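Tunholm Library Will Keep Its Coffee, at Least Until Spring
By Mireille Gilbert
Local News » Town Council
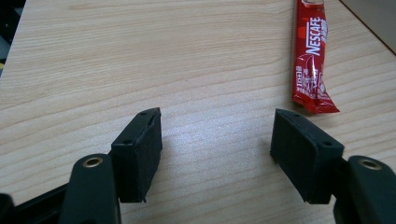
The town council voted Saturday morning to let the Tunholm Public Library go on serving hot drinks in its reading room, ending a debate that ran longer than the one over the new water main.

The trial, which started in February, allows patrons to bring a cup to any table on the ground floor. Before that, drinks were confined to a bench by the coat rack, where they were supervised by a sign.

Library director Liette Kennedy told the council that 549 people had used the self-serve counter during the trial and that 22 books had been returned with stains. She could not say how many of the stains were the library's fault. Several, she noted, looked like soup.

"We have always had damaged books," Kennedy said. "We had one come back with a slice of ham in it, and that was before any of this."

Council member Didier Brunet, who opposed the trial from the start, asked whether the ham had been fined. It had not. The library's fee schedule covers water, pets and crayon, and a revised version is expected next month.

Brunet's main objection was money. The counter cost $2,000 to set up, most of it spent on an electrical outlet. The kettle was donated by Haltis, the hardware store on the corner, which also offered a second kettle and was politely turned down. Drinks are sold on the honor system at a dollar apiece, and the jar has so far collected $108.

Anyone who sets that figure next to 549 will see the difficulty, and Brunet did, twice. Kennedy replied that many visitors bring their own cup and a packet of something from home and only use the hot water, for which the library doesn't charge. Brunet asked if it could start. There was a short silence, and then the chair asked for public comment.

Six people had signed up. Gaspard Chevalier, a retired surveyor who reads the paper at the library most mornings, spoke in favor and went well past his three minutes, a good share of them on the subject of parking. Gilles Rey spoke against. He said he had nothing against coffee but could not concentrate near stirring.

Rey proposed a quiet zone upstairs where drinks would stay banned, and the council, seeing a way to get home for lunch, added it to the motion on the spot. It was pointed out that the upstairs is where the tax forms and the county maps are kept, and that it seats four. Rey said four would be fine.

The amended motion passed 5-2. Brunet voted no, as did Council member Roussel, who said she liked the idea but wanted it on the record that she had asked for a lid policy in writing and never got one.

The trial now runs through the end of spring. Lids are encouraged. The bench by the coat rack will stay where it is, and the sign has been moved upstairs.

The council also approved new tires for the snowplow without discussion.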